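Joltia (software)

Joltia is a control and planning package for single-arm pick-and-place robots, developed by the firm Nurkovance. It takes in pictures from one or more cameras, picks a target object, and sends a stream of joint commands to the arm. The developer calls it "general." Outside users have mostly treated that word with caution, as the package has only been shown on tabletops with a few objects at a time.

Design

Joltia has three parts: a perception module, a planner, and a low-level controller. The perception module reads a fixed view of the workspace together with a view from the wrist. The planner, named Gadano, turns a short written instruction into a series of target poses. The controller follows those poses and can be replaced with the arm maker's own.

Nurkovance describes Gadano as a planner, but much of what it does is closer to lookup. Given an instruction to put an item in a container, it pulls up one of a fixed set of motion templates and adjusts the end points. Changes of wording are handled well. Changes of task are not – stacking and pouring each need a new template, written by hand.

Training and testing

The perception module was trained on 4000 recorded runs. Release notes for version 2 state that it was then tested on 1000 more, but they do not say whether the test runs used the same tables, lighting and objects. Without that, the published success rate says little. A separate log-reading tool, Urbańczyk, ships with the package and lets users step through a run moment by moment. It is widely considered the most useful part of Joltia, and a number of labs use it with other control software.

Criticism

The main complaint concerns how a run gets marked as a success. Joltia compares the final fixed view with a stored goal view and passes the run if the target overlaps the container. Critics point out that an object held over a container can pass this check as easily as one resting in it. A patch released in May added a 45-frame wait before scoring, which catches some of these errors and makes every run longer.

Workspace views, with a wrist view last

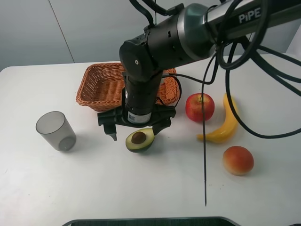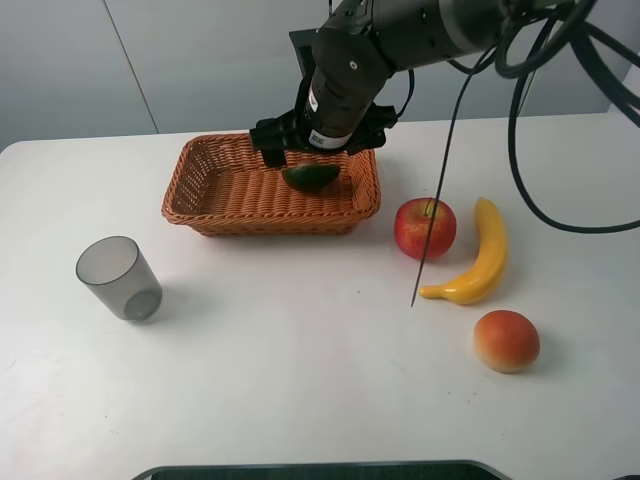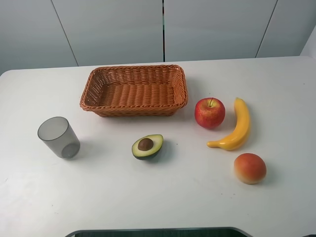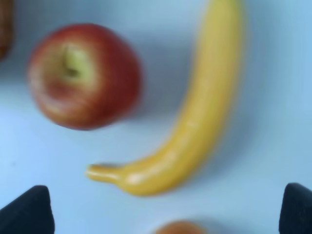 Joltia gives the wrist view more weight as the gripper gets closer to its target, and this choice has drawn its own objections. The two views can disagree about what is on the table. In the wrist view, the banana runs out past the top edge and only the upper dome of an orange-colored object shows between the fingers, while the fixed view with no arm over the table has the whole banana and a whole peach. A module that trusts the closer camera has less to work with for any object at the border. Nurkovance's answer is that the fixed view fills the gap, but the arm can get in the way there too, as when the wrist and gripper hide part of the basket. Issue 1507 in the project's tracker asks for a confidence value on each detected object, split by camera. It remains open.

See also

Gadano (planner)
Urbańczyk (log reader)
Motion template
Visual servoing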